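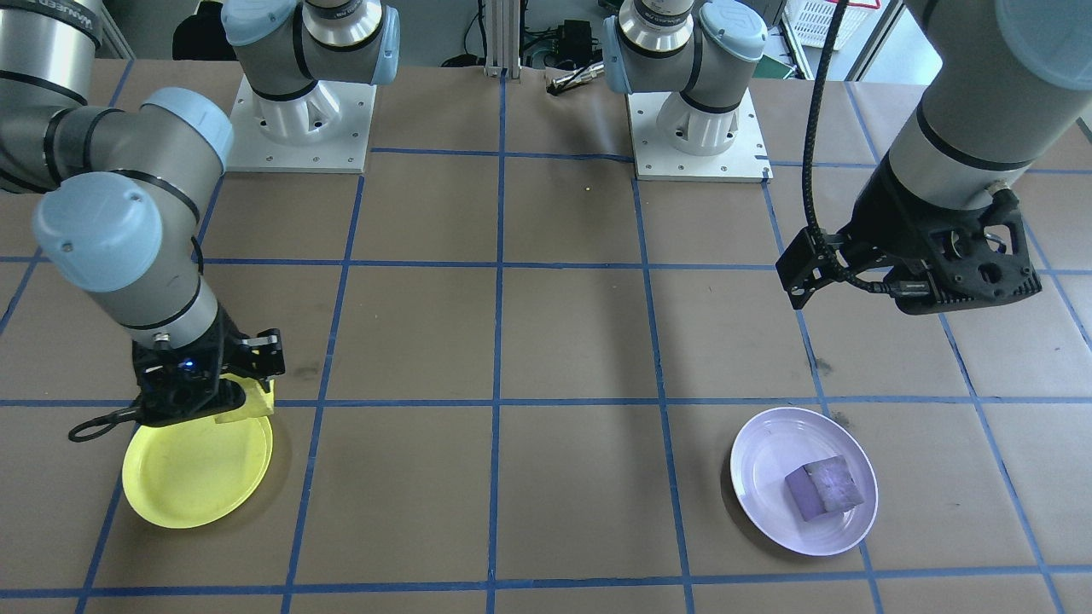 GRIVOW, June

Asta Dual-Arm Bench: Grip-Loss Notice and Replacement Finger Pads

If you own an Asta bench and you use it for tableware, trays, lids or anything else with a thin smooth rim, please give this page a few minutes before your next shift. We have had a fault with the standard finger pads, we know what causes it, and there is a free replacement set waiting for you. The rest of the page is the usual product information, updated to match.

What went wrong

The first report came from Zdislava Hrnčiar, whose team runs plate handling on a pair of arms much as we do on our own bench. One of her grippers let go of a plate partway through a lift. The controller went on believing it was holding something, and the arm carried on to the drop point with nothing in its fingers. The plate was plastic and came to no harm, but the second arm had already started its part of the job and came down where the plate should have been. It stopped on contact, as it is meant to, and left a bent finger bracket behind.

We set up the same kind of lift here, a rim grip on a light round plate with the plate tilting a little as it leaves the table, and ran it 872 times on pads from the same batch. We got 12 drops. In every one of them the pad had crept backward on its backing plate, very slightly, and the jaws had closed on the pad's front lip instead of its flat face. Ľubomír Vondráček, who looks after our grippers, found that the adhesive under the pad softens when the fingers are held closed for long stretches, and a tilted load pulls on it in just the wrong direction.

The second half of the fault is ours too, and we would sooner say so. The grip check in the Prekenon controller looked at finger position only at the moment of closing. It did not look again during the move, so a plate lost in midair went unnoticed until something else complained.

Which units are affected

Asta benches shipped with gray finger pads, kit number 176. If your pads are black with a stamped F on the back, they are the newer Ferraro pads and you can skip ahead to the controller update, which everyone needs.

What to do now

Stop any two-arm job in which one arm reaches into a space the other is carrying through. Single-arm work can go on at reduced speed, with people kept outside the reach of the arm as always.

Press the stop button and switch off power at the bench before touching the fingers. A gripper that is standing open and idle can still close if the program is live.

Push each pad sideways with your thumb. It should not move at all. If it does, take the gripper out of service until the new pads arrive.

Install the controller update. It checks the grip continuously through the move and halts both arms together if the fingers travel past their expected width.

The replacement pads

The Ferraro pads are held by two small screws and a shoulder at the back, so there is no glue to creep. They fit all Asta parallel-jaw grippers without new brackets. Fitting takes a few minutes per gripper, and you will want to rerun the finger zeroing routine afterward - please don't skip it, even if the jaws look perfectly lined up.

Since changing over we have done 621 lifts on the same rim grip with no drops. We are still running them, and Bohumila Rusnák will add to the figure on this page as the test goes along.

In the box: four pads, eight screws, a hex key, a printed fitting sheet.
Part number: FP-176-R
Price: free to owners of affected benches, shipping included
Availability: in stock

How to get them

Write to the service desk with your bench serial number and your shipping address. Orders that reach us before noon on Wednesday go out that same afternoon. If you have had a drop of your own, even a small one that did no damage, Kazimír Polák would very much like to hear about it: what the part was, where it was gripped, and how long the fingers had been closed. Old pads can be sent back in the same envelope, and we are glad to have them - worn ones especially.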